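Ticket: Heating controller drops schedule overnight, ground floor zone
Product: Citum zone controller with Podier wall thermostat
Site: Trindside, ground floor offices
Raised by: Solveig Nordin
Assigned to: Jong-dae Ra
Priority: Normal
Status: Resolved, awaiting confirmation

Reported problem

The ground floor heating comes on at 02:10 most nights and runs until someone turns it down in the morning. The schedule on the thermostat still looks right when I check it (on at 06:30, off at 18:00, setback to 12 degrees overnight). The upstairs zone behaves. It started in August, after the thermostat batteries were changed. I have tried restarting the thermostat twice and the controller once. Error 83 shows on the controller display, but not every time.
Solveig

Reply, Jong-dae Ra

Thanks Solveig. Error 83 on the Citum means the controller has lost contact with a thermostat for longer than its timeout. When that happens it stops using the schedule and falls back to whatever the frost setting is. Please send me:

The frost setting (Menu, Installer, Frost)
The timeout (Menu, Installer, Radio)
The firmware number on the About page
Signal strength shown on the thermostat, taken where it normally sits

The installer menu needs the code from the inside of the controller cover.

Reply, Solveig Nordin

Frost is set to 19. Timeout is 10 minutes. Firmware 494. Signal is one bar out of four, sometimes two.

I did not set the frost to 19 and I don't know who did. The upstairs one says 5.

Reply, Jong-dae Ra

19 explains the heating running. Please change it to 5 to match upstairs. That will stop the waste but it won't stop the dropouts, so leave the ticket open.

One bar is too low. Is there anything metal between the thermostat and the controller cupboard? Has anything been moved downstairs?

Reply, Solveig Nordin

Frost changed to 5. No heating overnight, but error 83 was there again at 07:15 and the office was cold.

The only thing that has moved is the steel filing cabinet, which is now against the cupboard wall. It's full and I can't shift it on my own. The Cho router went into the same cupboard when the broadband was changed.

Log, Jong-dae Ra, site visit

09:20 Signal at thermostat: one bar. Error 83 in the history, almost every night.
09:35 Cho router was sitting directly on top of the controller. Moved it to the shelf on the other side of the cupboard. Signal: two bars, steady.
09:50 Filing cabinet moved along the wall with help from Solveig. Signal: three bars.
10:05 Thermostat batteries tested. One of the pair was weak and a different make from the other. Replaced both.
10:15 Thermostat unpaired and paired again. Schedule had to be entered from scratch, as it is wiped on pairing.
10:40 Timeout raised from 10 to 60 minutes, so a short loss of signal won't drop the schedule.
10:45 Test: thermostat turned up, boiler fired. Turned down, boiler stopped. Repeated once, same result.

Left at 11:00. Please don't mix batteries in the Podier. It reports the voltage of the pair, so the display can say full with one of them nearly flat.

Reply, Solveig Nordin

No error this morning and the heating came on at 06:30. Radiators warm by seven. The clock on the thermostat was an hour out, so I corrected it. I'll check the history again before we close this.

Reply, Jong-dae Ra

Good. The clock will have gone back to its default when it was paired. Check that automatic summer time is switched on, under Menu, Clock. I'll keep the ticket open until you confirm.

Attachments

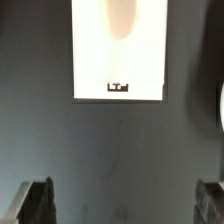
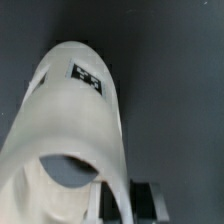
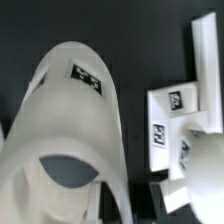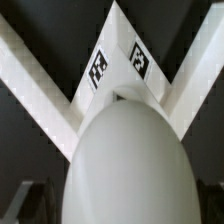 Category: Heating and Controls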